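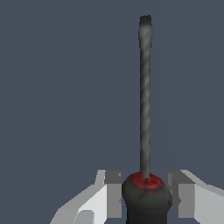 Section 4: Teaching the hand-tool cell to pick up and hold a screwdriver

Read this section before you start the cell with a new tool list. It applies to the assembly benches at the Pusgate plant that have been fitted with the Stivik two-finger gripper and the Kestora planning software. It replaces the vendor's quick start sheet, which says the job takes a coffee break. Set aside a full morning the first time.

Rehearsals are done in simulation. The bench doesn't move until step 9.

Before you begin

You will need a Kestora login with edit rights, the tool list for your bench, and one person who normally does the job by hand. That third item is not in the vendor's sheet. Leave it out and you will end up with a grip that looks fine on the screen and makes no sense to anyone who has driven a screw.

Note: The person from the bench is to be paid at their normal rate for this time and taken off the production count for the morning. If your supervisor says otherwise, show them this page.

4.1 Rehearsing the grip

1. Open Kestora and load the bench file. Choose Tools, then Flathead, then Blade Up.

2. Check that the tool is held by the handle, with one finger on each side and the red collar clear of the fingertips. The whole shaft should stand free above the gripper.

3. Check that the shaft is upright. A very slight lean is tolerable for a hand-over. Anything you notice without looking for it should be corrected in the Grip Angle box.

4. Zoom in on the handle. It is widest at the shoulder and narrows on the way down, so a grip set too high can let the tool squeeze out when the fingers close. Lower the tool or raise the fingers until both inner faces meet the narrower part.

5. Run the rehearsal set. The standard set is 336 grips, each with the tool in a slightly different starting position. You can walk away while it runs.

6. Read the failures, not only the pass rate. On our first run at Pusgate, 53 grips failed, and the software still put a green tick beside the job. The tick means the run finished. It says nothing about whether you should be happy.

Caution: The simulated screwdriver has no oil on it. Ours do by mid-morning. Treat any pass rate from Kestora as the best you will ever see and expect less at the bench.

4.2 Deciding which way the blade points

Blade Up is the vendor's default. It makes the tip easy for the software to find and it keeps the blade off the table. It also means a bare blade is pointing up at about the height of somebody's forearm when the arm is parked.

7. For any bench where people reach across the cell, change the park position to Blade Down or Tool Returned. This adds two seconds to the cycle. The planning office has asked several times whether those seconds can be got back. They can't.

8. Have the bench worker stand where they usually stand and reach for what they usually reach for. Do this with the arm powered off. Mark on the floor plan every place their hands go. If any mark falls inside the arm's travel, stop here and call the safety desk.

4.3 Moving to the real bench

9. Clear the bench, close the guard and set the speed to Slow. Load one screwdriver from the bench's own rack. Don't use a new one from stores, as the worn handles are what the gripper will be meeting every day.

10. Run ten grips with the guard closed. Watch the handle, not the tip. If it creeps between the fingers, raise the grip force by one step and start again.

11. When ten in a row hold, ask the bench worker to try turning the tool by hand with the power off and the fingers locked. They will know fairly quickly if it's firm enough to drive a screw.

12. Save the settings under the bench number and write the same number in the paper log. The Kestora history has lost entries before.

Caution: Never put your hand on the tool to "help" a weak grip while the arm is powered. Press Stop first, every time, including when you're behind.

4.4 What changes on the shift

The Akpalu report, which was used to justify buying the cell, promised that it would free people from repetitive wrist work. It has done some of that. Anyone who used to drive screws for a full shift will feel the difference, and that shouldn't be waved away.

The same report said no new duties would be created. During the first month we logged 184 stops on one bench, and over half of them were cleared by the person who used to hold the screwdriver. Clearing a stop means bending, reaching and resetting, usually in a hurry. It is work and it goes on the time sheet under code Cell Attendance.

Please also note the following.

The cell doesn't feel a stripped thread the way a hand does. Keep the spot checks at the old rate until quality signs off a change in writing.

Everyone on the bench keeps their manual sign-off. Rotate people through the hand bench at least every second week, or the skill will be gone the next time the arm is down.

Stop counts are a measure of the machine. They are not to be used in anyone's review.

If the cell can't hold a tool after three tries at 4.3, put it back to manual, tag it and carry on by hand. You don't need permission for this. Record the bench number, the tool and the grip force in the log, then go to Section 5, Clearing a Stop.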